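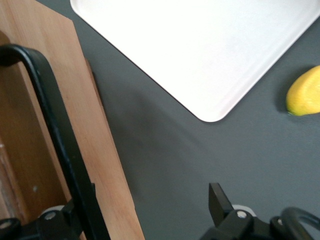
Betreff: Re: [Plakholm-Liste] Brotbacktag im August, Sauerteig

Ihr Lieben,

wie schön, dass sich so viele gemeldet haben, ich habe mich riesig gefreut! Zur Frage von gestern:

> Muss man für Pleltberg den eigenen Sauerteig
> mitbringen, oder gibt es dort welchen? Und
> reichen 600 g Mehl pro Laib?

Bringt gern euren eigenen mit, meiner ist nach dem Umzug ein bisschen träge (er kommt aber wieder, da bin ich zuversichtlich). 600 g reichen gut, für das Roggenbrot nehme ich selbst nie mehr. Der Ofen ist ab 16 Uhr frei, es passen 5 Laibe hinein, wir backen also in Runden und trinken dazwischen Kaffee. Wer noch ein Gärkörbchen übrig hat, möge bitte kurz schreiben.

Herzliche Grüße aus Sarnar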